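Section 2: Oiling Your Zilero Maple Board

A maple board that gets regular oil just keeps getting nicer, and the first coat is the fun one! Set aside an evening, as the oil needs the night to soak in.

You will need: food-grade mineral oil, a lint-free cloth, fine sandpaper (210 grit, in the kit pouch) and a dry table.

1. Wash the board with warm water and a drop of dish soap. Rinse.
2. Stand it on its long edge until fully dry.
3. Sand lightly, always along the grain, and wipe off the dust.
4. Pour a small pool of oil in the middle and spread it right out over the seams. Watch the grain wake up!
5. Wait 10 minutes, then turn the board and do the other face.
6. Leave overnight and buff off whatever is left.

Note: New boards are thirsty (really thirsty), so plan on 2 coats.

Caution: Do not use olive or sunflower oil. Both turn sticky and smell bad.

Caution: Never soak the board or put it in the dishwasher. The planks can pull apart at the seams.

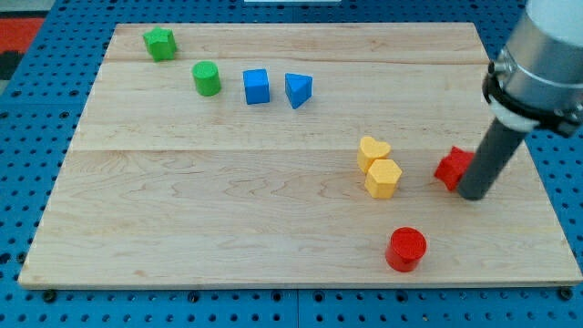
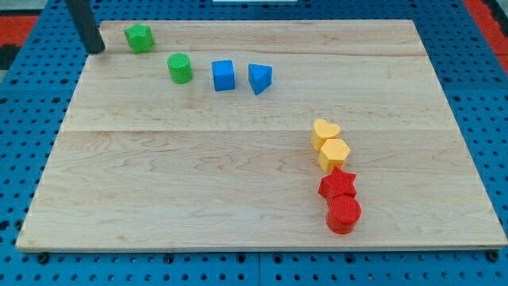 Fig. 836. Pale maple with plank seams, both views.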